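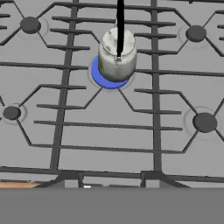 Chapter 5
Heat and Temperature

Before you start

You should already know what is meant by energy, mass and the particle model of matter. If the particle model is not clear to you, go back to the last section of the chapter before this one and read it again.

In this chapter you will learn the difference between heat and temperature, how heat moves from place to place, and why some materials warm up faster than others. The practical work is at the end of each section.

Key words: temperature, thermal energy, heat, conduction, convection, radiation, insulator, specific heat

A cold morning in Fotlow

The town hall in Fotlow was built with thick stone walls and a high ceiling. The heating comes on early in the morning, and by the time the offices open the air in the main room is comfortable. The walls are a different matter. Anyone who sits with a shoulder against the stone in November will feel cold all morning, even though the thermometer by the door gives a perfectly reasonable reading.

Cillian Buckley worked in the records office there and kept a notebook of temperatures through one winter. He wrote down the reading for the air, the reading for the surface of the wall, and the time. His notebook shows that the air warmed quickly each day and cooled quickly each night. The wall hardly changed. It took several days of steady heating before the stone was noticeably warmer, and when the heating was turned off for the holiday it took several days to cool down again.

We will come back to the Fotlow notebook several times. It raises most of the questions that this chapter tries to answer. Why did the air change so fast and the stone so slowly? Where did the energy go at night? And why does a stone wall feel colder than a wooden desk when both have been in the same room for weeks?

5.1 Heat and temperature are different things

In everyday speech the two words are mixed up all the time. People say "the heat today" when they mean a high air temperature. In science each word has its own meaning, and you need to keep them apart.

Temperature tells you how hot or cold something is. It is linked to the average energy of motion of the particles in a material. When the particles move faster, the temperature goes up. It is measured with a thermometer, in degrees Celsius in this book.

Thermal energy is the total energy that the particles have because of their motion and their arrangement. It depends on temperature, but it also depends on how much material there is and what kind of material it is.

Heat is energy on the move. It passes from a hotter object to a colder one. Once the two reach the same temperature, there is no more overall transfer, and we say they are in thermal equilibrium.

Think of a cup of tea and a bathtub full of warm water. The tea is at the higher temperature. The bath holds far more thermal energy, as there is so much more water in it. If you left both of them overnight, the tea would be at room temperature long before the bath was.

5.2 Three ways for heat to travel

Heat travels by conduction, convection and radiation. In most real situations more than one of these is going on, and part of the skill is deciding which of them matters most.
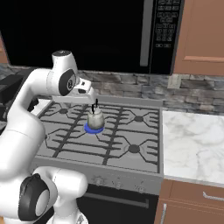

Conduction is the transfer of heat through a material, or between materials that touch, without the material itself moving along. Fast particles bump into slower neighbors and pass energy to them. Cooking is a familiar case. A small pot with an open top stands directly over the burner, and the blue ring shows around its base. When a burner like this is lit, the energy that reaches the underside of the pot is conducted through the base to whatever is inside. Hot gas that slips past the base and up the sides is much less use to the cook. Metals are good conductors. Wood, plastic, wool and still air are poor ones, and we call them insulators.

Conduction also explains the stone wall and the desk. Both are at nearly the same temperature, and both are cooler than your hand. Stone is the better conductor, so it draws energy from your skin more quickly. Your skin cools, and you say that the stone is cold. Your hand is a poor thermometer - what it senses depends a great deal on how fast it is losing or gaining energy.

Convection happens in liquids and gases. When part of a fluid is warmed it usually expands and becomes less dense, so it rises, and cooler fluid moves in to take its place. The result is a slow circulation called a convection current. In the Fotlow hall the radiators stand under the windows, and warm air rises from them to the high ceiling. Much of the energy ends up far above the desks.

Radiation needs no material at all. Energy from the Sun reaches us across empty space in this way. Every object gives out some thermal radiation, and hotter objects give out more. Dull black surfaces are good at giving it out and taking it in. Shiny surfaces are poor at both.

Worked example

A student at the Keane school in Ronamgate warms 100 grams of water until its temperature has risen by 5 degrees Celsius. How much energy has the water gained, in calories?

One calorie is the energy needed to warm one gram of water by one degree Celsius. Multiply the mass by the temperature rise. The water has gained 500 calories.

The food calorie printed on packets is a larger unit and is written with a capital C. Do not confuse the two.

Activity 5A: Keeping water warm

You will need two identical cups with lids, a thermometer, a wool sock and warm water from the tap.

1. Put one cup inside the sock. Leave the other bare.
2. Pour the same amount of warm water into each cup. Record both temperatures and put the lids on.
3. Take a reading from each cup every 5 minutes until the end of the lesson. Replace the lids each time.
4. Plot both sets of readings on one graph, with time along the bottom.

Write a short paragraph on the shapes of your two curves. Say where each curve is steepest and suggest a reason. Then explain what the sock does, using the word "insulator" at least once. Keep your graph, as you will need it again in section 5.3.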